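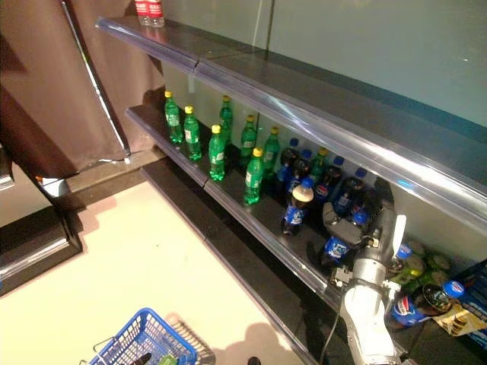

Green bottles with yellow caps on the lower shelf, water on the upper.

Plirnetine
Listed and real start times for evening television

Last updated March 23, 2022

Plirnetine is a table of television programmes, when the listings said they would start, and when they did. It has 1,216 rows, one per broadcast, from three channels: Darov, Ziser and Geum. If you have ever set a recording for a drama and come home to the last half of a snooker frame and most of a murder, you already know the problem. If you have never missed the name of the murderer this way, you may find the rest a bit dry.

What's in it

One file, plirnetine.csv, UTF-8, comma separated, with a header row. The columns:

channel: darov, ziser or geum, in lower case
title: as printed in the listing, including the channel's own spelling mistakes
episode: the episode title or number, blank if the listing didn't bother
genre: drama, comedy, quiz, film, sport, news, other
listed_start: local time, 24-hour clock
real_start: first frame of the programme itself, local time, with seconds
late_by: the difference in seconds; negative means it went out early
previous_genre: whatever was on before it
note: free text, occasionally bad-tempered

"First frame of the programme itself" took longer to agree on than everything else put together. Sponsor stings don't count. The announcer talking over the end credits of the thing before doesn't count. A "previously on" recap does count, even when it runs to the length of a small episode and gives away the ending of this one. Cold opens count from the first shot.

Where the times came from

All three channels were recorded every evening through August from a rooftop aerial, and the starts were marked by hand from the recordings. Listings were saved the same morning, before the channels had a chance to tidy them up. Ziser is fond of correcting its online listing after a late start, so that by midnight its schedule looks immaculate. The morning copy is the one used here.

Anything listed at 30 minutes or longer is in. Shorter items (weather, lottery draws, Geum's little films about bridges) were left out after an early attempt to include them ended in sulking.

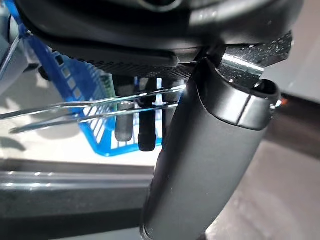

What does a negative late_by mean for a live programme?

It means the channel cut to the studio before the listed time. Darov does this with its Saturday quiz most weeks, so the first contestant has often been introduced before the listing says there is a quiz. These rows are correct, so please don't drop them as errors.

Known problems

The clock on the recorder drifted in the first week and was corrected afterwards against the time signal. Rows that were corrected say "clock" in the note column.

Repeats are treated as separate broadcasts. One episode of a Geum sitcom about a failing hotel turns up so often that it has a noticeable effect on the average for comedy. Use title and episode together to drop repeats, but check for blank episodes first or you will throw away most of the news.

Genre is a judgement. The cooking contest on Ziser is filed under quiz because there are rounds, scores and a buzzer. The phone-in on Darov is filed under other. Arguments are welcome in the issue tracker, where they will be read slowly.

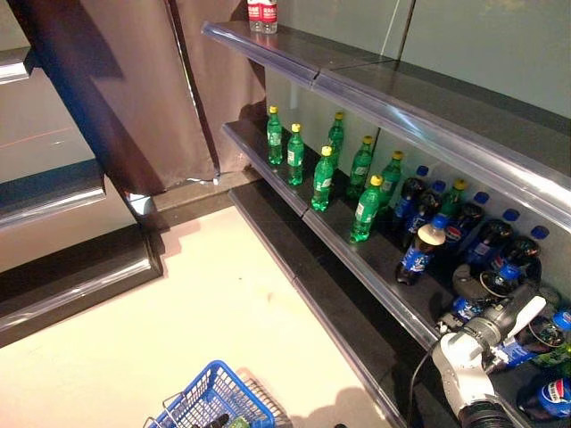
Films are the other soft spot. Darov splits its long ones around the late news and lists the two halves as separate programmes, and the second half is late whenever the news is late, so you are measuring the news twice. Both halves are in the file, marked "part 2" in the note where it applies. For anything about film punctuality, take the second halves out.

Please don't use the file to set recordings. It covers one month, the schedules have changed, and padding the end of the recording works far better.

Checks

A random 100 rows were marked a second time from the recordings without looking at the first set of times. Where the two differed by more than a second, the recording was watched again and the row fixed. Most of the disagreements were over title sequences that fade up from black very, very gradually, in the manner of expensive drama.

Licence

Do what you like with the table, and say where you got it. The recordings aren't included and won't be sent out, so please stop asking for the hotel one.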